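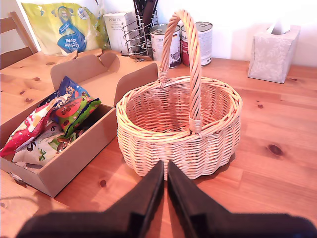
The maintenance order is the easy part of a separation. Getting it paid on the right day, every month, for years, is where the system lets people down, and I think the answer is to take the money out of the payer's hands altogether.

I spent part of last winter sitting with Agathe Maillard at the advice desk in Clostville, where she has helped people with family court forms for a long time. Most of those who came in already had an order. A magistrate had listened to both sides, looked at the bank statements and set a figure. They came because the figure hadn't arrived, or had arrived short, or had arrived three weeks late with the rent already overdue.

One woman was owed 600 a month. In December she got 218 and a text message saying the rest would follow. To enforce the order she had to fill in a form, attach the original, list every missed payment and wait for a hearing. The wait was 44 days. By then he had paid most of the arrears, so the court noted that the matter was largely settled and sent everyone home. In February he was late again.

Payers have told me that this is unfair to them, that wages change and people lose jobs. They do. The law already lets a payer go back and ask for a lower figure, and that route should be quicker too. What it shouldn't allow is a private decision to pay less and see what happens.

Deduction from wages exists now, but it is treated as a punishment. You get it after the payer has defaulted, often more than once, and lawyers fight it because of what an employer might think. Make it the normal arrangement from the first month and the stigma goes. Payroll offices handle pensions, union dues and student loans without anyone gossiping about them.

The self-employed are harder, I admit. A standing order lodged with the court would cover many of them, with the court told automatically when it fails - at present the person who is owed the money has to do the telling. A deposit of two or three months' payments would cover some of the rest.

There is a cost. Somebody has to run the accounts and answer the phone when they go wrong. But we pay already, in hearings about arrears that a bank could have spotted overnight, and in emergency housing for people who hold a perfectly good order.

Agathe's view is narrower than mine. She would start with the waiting time and leave wages alone for now. I would do both, and I'd do wages first.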